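What goes in a task protocol for hand demonstrations?

Posted by Greter, 24 Oct 2018

I've been put in charge of writing the rules for our desk-work recordings, mostly on the grounds that I once complained there weren't any. People wear the wrist trackers, handle office things (folders, paper, the usual thrills) and the recordings go toward teaching an arm to do the same. We have 400 takes so far and I'd trust maybe the ones I did myself, which tells you how objective I am.

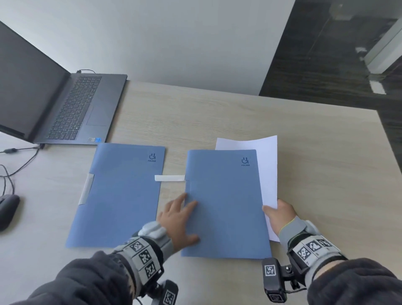 My trouble is that everyone does it their own way. One person squares the paper up first, another just goes for it and sorts out the corners later. Do I write down every finger? Or only the start and the end? Also my boss at Prenitstead wants it to "follow the standard" and has not said which standard. I've asked twice.

Tautahi

There is no standard for putting paper in a folder, so your boss is safe whichever one you pick. What they probably mean is the robot safety standards, and those cover the arm once it's running near people. They won't tell you how to record a person at a desk. Keep the two in separate documents or you'll end up with an emergency stop procedure for stationery.

For the recording side, what has worked for us:

Write the start state and the end state so that two people reading them would set up the same desk. "Folder on table" is no good. Say which way up, which side the spine goes, open or closed.

Leave the middle alone. If you script the fingers you get 900 takes of somebody acting, and an arm that learns to act too.

Say what counts as a failed take and keep the failed ones, labeled. A dropped sheet that gets picked up again is worth having. We threw ours out until April and I still think about them.

Check the tracker straps before each session and write down that you did. Sleeves stay clear of the markers. A marker under a cuff might as well be in a drawer.

List what is allowed to be on the desk besides the task. Laptops and cables are fine if you decided on them.

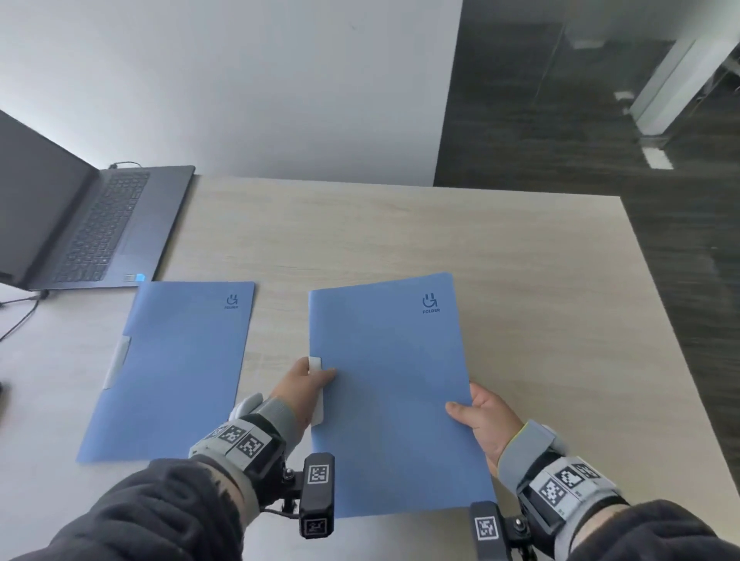

On the number of takes per person, we stop at 64 and make them go do something else. After that they get fast and sloppy in a way they're quite proud of. Change the person before you change the object, too. Four people doing one task taught us more than one very patient man doing it forever.

Consent form goes first in the binder, by the way. Wrists and voices are still somebody's.

Itetti

just film it and fix it in labeling, thats what labeling is for

Tormod Dahlgren

I am the person who does the labeling. Please don't.

Tautahi has it right, but I'd add a version number on the protocol, printed on the page and saved with each take. When the rules change halfway through (they will, usually the morning after you laminate them) I need to know which set a take was made under. I once spent a long while marking takes as wrong that were perfectly correct by the old sheet.

Also, pick one name for each object and stick to it. In our last batch the same thing was a folder, a file, a binder and, once, "the blue guy." I put them all under folder and I'm fairly sure about most of them.

Greter, if your boss ever does name the standard, post it here. I've been asking mine as well.

Contact us — Community rules — © 2018 — Back to top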